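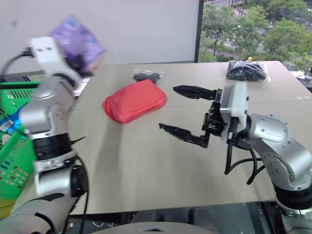
A respondent in Ternent told us, when we asked about the pouches, that she had stopped opening them after the first fortnight, and that as far as she was concerned a thing in a pouch was a thing put away for good. She would sooner have it all in freezer bags. We quote her early because her view is the opposite of what the storage literature would lead one to expect, and because several other households said something close to it in fewer words.

Figure 2. Opaque and see-through wrappings on one table: a red zippered pouch, a clear bag with a dark grey object in it, and a clear bag filled with black items. The green basket is to the left.

5.2 Does the wrapping matter?

The claim under test is simple. Small belongings kept in separate, closed containers are said to be easier to find than the same belongings kept loose. The Mahrous guide states this as a settled fact, and the Walletti handbook repeats it with the further claim that colour does most of the work: a red pouch is remembered as "the red one", and its contents come to mind along with it. Neither source offers a trial. The handbook gives a chart with no scale on it.

We gave 33 households a mixed set of pouches, clear bags and open baskets, and asked them to put away small items as they saw fit. By small items we mean cables, chargers, spare batteries, sewing things, travel toiletries and the other contents of what most people called "the drawer". Just over 2,000 items were logged on the Mernero form, which has a line for each item, the container it went into and the container it was later looked for in. The last of these is the one that interests us.

On the face of it the result favours the handbook. Items in coloured pouches were looked for in the right place more often than items in clear bags. We do not think this means very much, for the following reasons.

First, people chose what went where. They tended to put things they cared about into the pouches: passports, a good pair of earphones, medicine. The clear bags got the leftovers. A person who owns one passport and has just decided where it should live will probably remember that decision whatever the container is made of. The same person has little reason to remember which bag took the adaptor for a radio they no longer have. Comparing the two groups of items tells us as much about passports and adaptors as it does about pouches and bags.

Second, "looked for in the right place" is a generous measure. With a clear bag, much of the looking is done before a hand reaches out. A respondent who glances across three bags and picks up the correct one has, on our form, looked in one place. So has a respondent who unzips one pouch and gets lucky. A respondent who unzips one pouch, finds nothing, and gives up has also looked in one place, and the form has no line for giving up. We had only the households' own word for how often that happened, and they may well have been kind to us.

Third, the benefit of seeing the contents depends a great deal on the contents. Figure 2 is a fair illustration. Anyone can tell that the fuller of the two clear bags has black things in it. Saying which black things is harder, and the bag is glossy enough that the light on the plastic does not help. Transparency is usually discussed as though it were a property of the bag alone. For a bag of mixed coloured items it may work as promised. For a bag in which everything is the same dark colour, the householder is left with its size and shape, which is roughly what an opaque pouch would have given them. The small bag with one grey object in it is another matter, and we suspect that one object per bag is the arrangement the guides have in mind when they praise clear plastic. Few households can live like that.

Labels were meant to settle the question and did not. We supplied plain white ones. Most were used at the start, on the containers that needed them least, and hardly any were changed when the contents changed. By the end a fair number of labels were wrong. A wrong label does more harm than a missing one, and several households told us they had stopped reading them. It is also worth keeping in mind that baskets and bags often come into the home with labels of their own – barcodes, price tags, washing instructions – and that these stay on for months. We had expected people to remove them. They mostly had not, and when asked they seemed surprised at the question.

The baskets deserve a separate word. Both guides treat the open basket as a poor relation, fit for holding things until they are sorted properly. In our households the basket was where sorting stopped. Pouches and bags were packed, admired, and then dropped into a basket together, so that finding an item became a task in two steps: find the pouch in the basket, then find the item in the pouch. The Mernero form records only the second. If the first step is where the time goes, and our notes from the home visits suggest it often is, then the comparison between pouch and bag is being made in the wrong place. A basket with holes in its side lets a person see that something is in there. We found no sign that it lets them see what.

Could colour still help? Perhaps, where there is one pouch of each colour and the household agrees on what each is for. That condition was met in 5 homes. In the rest, people had bought further pouches of their own, usually in a colour they already had because it was the colour they liked. Red was then simply a colour that pouches came in. The homes that kept to one of each did well, but they were also the tidiest homes when we first visited, and we would hesitate to give the pouches the credit.

We therefore report the difference between pouches and clear bags without making a recommendation from it. A better test would assign the items to containers by lot, pack the same items both ways, and time the search from the moment the person stands up. It should also record failure. We had neither the time nor the patience of our households to do this in June, when the visits took place, and one or two of them had already made it plain that they wanted their drawer back.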